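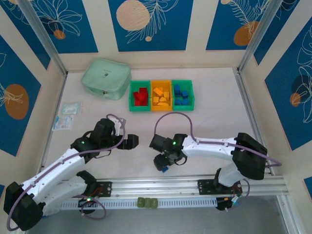 Remero Handset Specs

Spec sheets for budget and mid-range phones, collected by Rianne Cuypers and Anil Marar. Last export: 31/10/2020.

Contents

phones.csv – 728 models, one per row
batteries.csv – rated capacity in mAh, as printed by the maker
brands.csv – 102 brands, with alternate spellings

Notes

Screen size is in inches, measured diagonally. Seven models have no chipset listed. Where a phone sold in two memory versions, each has its own line in variants.csv, which has almost 3000 lines. Prices are left out for now – Lewis Lindsay is redoing the currency column and plans to add it in November.

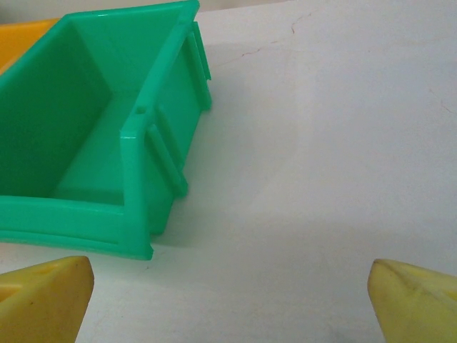
Green plastic bin on a white tabletop.

Corrections

Send the model name and a link to the maker's page to Anouk Van Acker.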